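# The Kitchen Arm at Trendell: Your Questions, My Answers

I run the break room and morning catering at our Vurville office, and since April I've been sharing the counter with a robot arm. People keep stopping me in the hallway, so I wrote it all down.

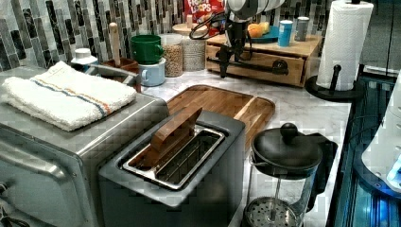
*The breakfast counter, with the gripper over the cutting board.*

**Did it take somebody's job?**

No. There were 2 of us on mornings before and there are 2 of us now. What changed is what we do between seven and nine. I used to spend that whole stretch fetching, setting out and putting away, and now I get to cook a little (the egg bake is mine, thank you very much!).

**What does it do all day?**

Small pick-and-place jobs, mostly. Becerra set it up to move light things from one spot on the counter to another. It logged 1,632 moves in its first month and 917 of those were mugs, so now you know how much coffee this building drinks.

**Can I reach in while it's moving?**

Please don't. Wait till it stops, or ask one of us to pause it. I know you just want a paper towel — ask anyway.

**Why can't I leave my stuff on the counter anymore?**

You can, just not wherever you like. The arm does best when things are about where it expects them, and a stray lunch bag slows it way down. The toaster, the French press and the cutting board have their places and I'd love for them to stay there.

**Do you get any say in how it works?**

More than I figured I would. I asked for it to go slower near the glass, and Becerra made that change. I also asked for quiet during the 9 o'clock rush and I'm still waiting on that one.

**Did you need training?**

One afternoon at the Pridaldale site, plus a lot of fiddling on my own. I'm not a computer person and I manage fine. Pausing it and starting it up again covers most of my day.

**Do you like it?**

Most mornings, yes! My shoulders hurt less. I do miss handing people their mugs, because that's when I'd hear all the news — so come say hi.

*Updated 16 Dec 2024*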